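Unit 3: Strike zone measurement, course notes, Stemville

Read sections 1 and 2 before the seminar.

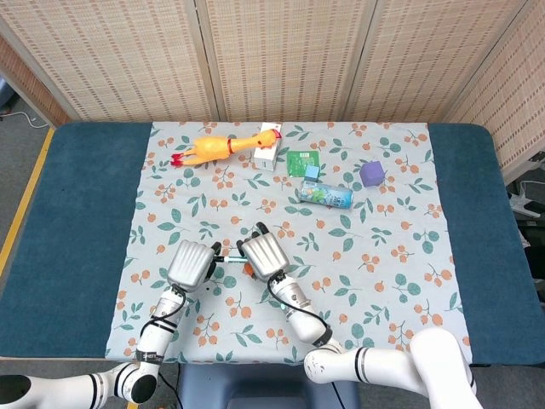
## 1. Called pitches

A called pitch is one at which the batter does not swing. Only these enter the sample. Swings, fouls and hit batters are left out.

## 2. Sample size

- Single umpire, one season: 3,000 called pitches
- Minimum for a zone map: 2,000
- Below 500: report the raw error rate only

The upper and lower edges move with the batter's height — rescale them before pooling. Use the Dolura sheet for this.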